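The Long Black Spaghetti Years
Home & Workbench, April issue

I bought my first bag of cable ties in a spirit of reform. The bag held 2,000. I was living at the time in two rooms in Cludden with one lamp, one radio and a computer, and I suppose I thought the situation might escalate.

It did. A cable is the one household object that breeds without anyone bringing a second one home. You buy a printer and get a cord. You buy a cord for the cord. Something small arrives in the mail with its own USB lead in a twist of wire, and although you own eleven exactly like it, you can't throw it out, as it is new and has done you no harm. By the time I moved to Usstead I had a box marked CABLES, a box marked CABLES (GOOD) and a bread bag of plugs for phones I no longer remembered owning.

People who are serious about wire fall into two churches. The first believes in the tie. Everything is drawn up snug against a rail or a table leg, snipped flush, and left that way until the day one cord has to come out, when the whole faith is tested with a pair of side cutters an inch from the power lead. The second church believes in slack. Leave a loop at every point where something bends, its members will tell you, and leave a bigger loop than you think. Their desks look terrible and nothing on them ever gets yanked.

Then there is sleeving, a sort of long sock for wires. Narkmont sells a braided one by the yard in black, black and a third shade I would also call black. I like it very much. I have never once fed a cable through it without swearing, and the cut end frays like a cheap doormat unless you melt it, a job best done near a window.

The hub question splits them again. Tie people stand the hub upright and run things into it as if plumbing a house. Slack people let it dangle.

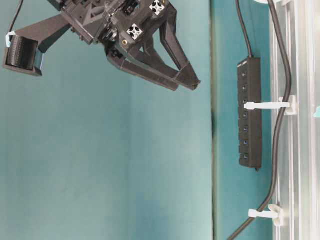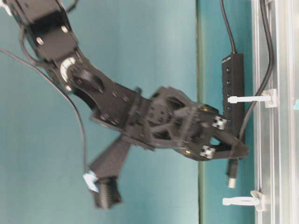 A cable up from the top of the hub, and another with a silver plug hanging from the bottom. 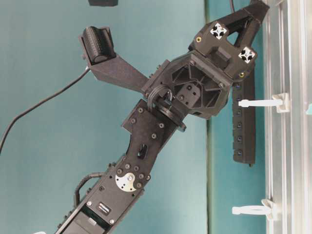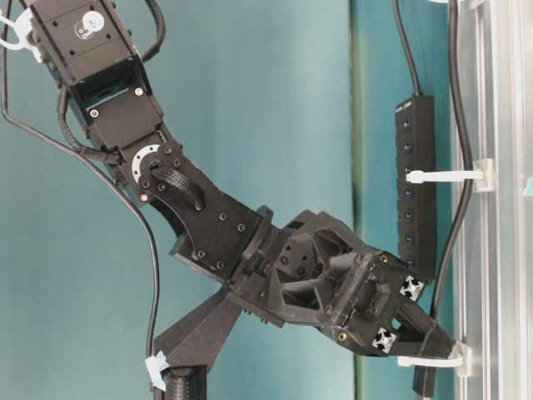 One reader wrote in to say that all of this was vanity, that the only cable ever worth tying was the one you trip over, and that a person with time to sleeve a USB lead should be given a garden. The letter ran to two pages. It closed with a detailed recommendation of hook-and-loop straps, which can be undone, and a warning against the cheap kind, which undo themselves.

I took the advice as far as the desk. The straps are good. They collect lint and they grab my sweater, but I can now move a monitor without surgery. Behind the desk I stayed with ties, and I learned to leave the last one loose until I'd pushed everything through its full travel: drawer out, lamp up, chair back. A cord that looks perfect with the drawer shut can be too short by the width of a thumb.

Labels I have tried twice. Halliday makes little flags that fold over the wire, and for one week I was a person who knew which plug was the scanner. Then I sold the scanner. The flag is on the toaster now, and still says SCANNER.

There are 400 ties left in the bag. The bread bag of plugs is in the hall closet, next to CABLES (GOOD), and last month I needed something out of it for the first time. It was the wrong end.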